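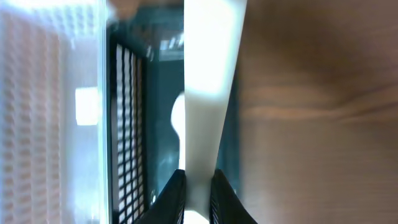

4.2 Long things and the basket problem

When Sulastri Wuisan and I started planning the basket part of this study, I figured the small stuff would give us the most trouble. Buttons, caps, loose batteries, all the things that sink to the bottom and stay there until somebody moves house. We wrote most of our diary prompts with that in mind. Then the first diaries came back from Pollton and people mostly wanted to tell us about long things: spatulas, shoehorns, rulers, brush handles, the arm off a fan. I had to go back and rewrite half of the coding sheet (the earlier one is in Appendix B, if you want to see how wrong I was).

So, a few words on what we mean by long. We called an item long if its owner had to think about which way to lay it down. I know that's a loose definition, and Ankit Semwal argued for a length-to-width ratio for most of February. We tried his ratio on a batch of diaries and it kept throwing in candles, which people drop in a basket without a second thought, and leaving out folded umbrellas, which they fuss over. We went with the owner's word for it. Of the 1309 items in the diaries, 343 were coded as long.

Shape seems to matter more than I expected, too. A plain rod goes in any old way. Something flat that narrows toward one end, like the white handle-like piece in Figure 1, gets treated as having a right way up, even when the person putting it away can't say what that is. Several people wrote that they put the wide end down "so it stays put," and nearly as many put the narrow end down so the wide end would be easy to grab later. Both groups were pretty sure everybody else did it their way. I don't think either one is wrong, and I go back and forth myself depending on what's already in there.

Then there's the basket. Ours was a mixed bunch, whatever the 38 households already owned, and we asked them not to buy anything new for the study (two did anyway, and told us so, bless them). Rectangular baskets came up again and again in the long-item entries, and the complaints were nearly always the same. A long piece laid along the side is neat but gets buried. Laid across the top, it's easy to find but then nothing else fits. Stood up in a corner, it leans, and it takes its neighbors down with it when you pull it out. One person in Garnix called this "the rake problem," and we borrowed the name for the coding sheet.

Color turned up less often, but I want to mention it because it wasn't in our prompts at all. People with dark baskets said pale things were easy to spot in them and dark things just vanished. You can get a feel for that in Figure 1, where the basket is a dark teal going on black and the white piece stands out against it. One family in Druvar went so far as to keep their chargers in a cream-colored basket and everything white in a black one. I thought that was a bit much when I first read it — I've since done the same with my own desk drawer.

We also looked at what happened at the end of the day, which is when most of the tidying got written down. Over 290 of the entries mention moving a long item a second time, usually from wherever it landed first to some other container. Sulastri reads this as people correcting a mistake. I read it a little differently. In a lot of these entries the first spot was a kind of parking space, and the writer knew perfectly well it wouldn't stay there. "Put it in the basket for now" shows up in so many diaries that we gave it a code of its own.

One thing we couldn't settle is how much of this comes down to depth. A shallow basket rules out standing anything up, which takes away the leaning but leaves you with the across-the-top problem, and we didn't ask people to measure. Garg was the only town where anyone gave us depths without being asked, and that's too few households to say much. We come back to it in Section 5, along with the umbrellas.

Figure 1. Long, tapering white item, with a dark rectangular basket behind it.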